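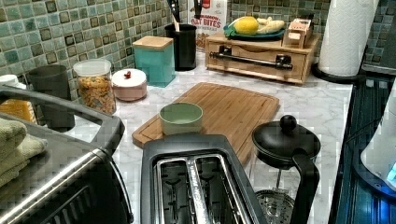

A Visit to the Robot Kitchen
Information for young visitors, ages 8 and up

Each year the Mandska Learning Center opens its workrooms to school groups. Visitors come to learn how a robot is taught to do everyday jobs in a kitchen. The next open day is 22 May 2026. Please read this page before your visit, or have an adult read it with you.

What is the robot kitchen?

The robot kitchen is a practice room. It is set up like a kitchen in a home, with a counter, a cooktop and the things people use when they make breakfast. The engineers at the Center use it to teach a robot named Mulel. Mulel has one arm, two fingers and a computer that helps it decide how to move.

A factory robot often does the same job in the same place all day long. Every part arrives in the same spot, so the robot can repeat the same motion. A home is different. One family keeps the bread by the window, and another keeps it in a drawer. People leave towels on top of the toaster oven. They put fruit wherever there is room. A robot that helps at home must be able to work on a busy counter.

Why are some things harder than others?

Look at the counter and think about how you would pick up each object.

The lemon is small and round, and it could roll. The bananas beside it are curved, and a hard squeeze would bruise them. A robot has to know how firmly to hold a piece of fruit, and the right amount is not the same for every kind.

Clear glass is difficult in another way. Many robots find objects with cameras. When a camera looks at a French press, it also sees whatever is behind the glass. The computer can have trouble telling where the glass begins. Shiny surfaces cause a similar problem. A black glass cooktop can act like a mirror, and a robot may mistake a reflection for a real object.

Folded towels are soft and change shape when they are lifted. A box of cereal keeps its shape, but it can tip over if it is pushed near the top. The drawer of the bamboo box has a long handle. To open it, a robot must hold the handle and pull in a straight line.

How does Mulel learn?

Mulel learns mostly from examples. A trained operator moves the arm through a job, such as placing a small bowl on a cutting board. The computer saves what the cameras saw and how the arm moved. The operator then does the job again, with the bowl in a new place.

One example is not enough. For a single job, the team may record about 1000 examples. A computer program called Kindby then looks for what the examples have in common. When it is finished, Mulel tries the job without help. If Mulel makes a mistake, the team studies it and records more examples.

You may have learned some things in the same way. Think about how many times you poured milk before you could do it without spilling.

What will happen during the visit?

Each group has up to 24 students. The visit lasts 58 minutes and has three parts.

First, your group will meet in the Jeon Room for a short talk. A guide will explain the parts of a robot and the rules for visitors.

Next, you will watch Mulel work from behind the safety window. The guide will tell you which job Mulel is going to try. Mulel moves slowly, and it may stop for a moment before it picks something up. During a stop, the computer is usually working out its next move. Sometimes Mulel does not finish the job. The guide will explain how the engineers find out what went wrong.

Last, you will work with a partner on an activity called Be the Robot. One partner wears a blindfold and plays the robot. The other gives directions, such as "move your hand left" or "close your fingers." Together you will try to put a plastic lemon on a plate. Then you will trade places.

Rules for visitors

Stay behind the yellow line when the arm is moving.
Do not tap on the safety window.
Leave food and drinks in the Jeon Room.
Raise your hand when you have a question.
If you hear the bell, stand still and listen to your guide.

Words to know

Gripper: the part at the end of a robot arm that holds things.
Sensor: a part that gives a robot information. A camera is one kind of sensor.
Operator: a person who controls a robot.
Program: a set of instructions for a computer.

Something to try at home

With an adult's permission, choose one simple job in your kitchen, such as moving a spoon from the counter to a bowl. Write down every step. Ask a family member to do only what you wrote, and nothing more. If the spoon does not reach the bowl, find the step that was missing and add it to your list.

For teachers and families

School groups must reserve a place in advance through the front office. A second open day is planned for October. The viewing area can be reached by elevator, and seats are available for visitors who need them. Please tell the office before your visit if a student is sensitive to noise, so that the bell can be replaced with a light signal.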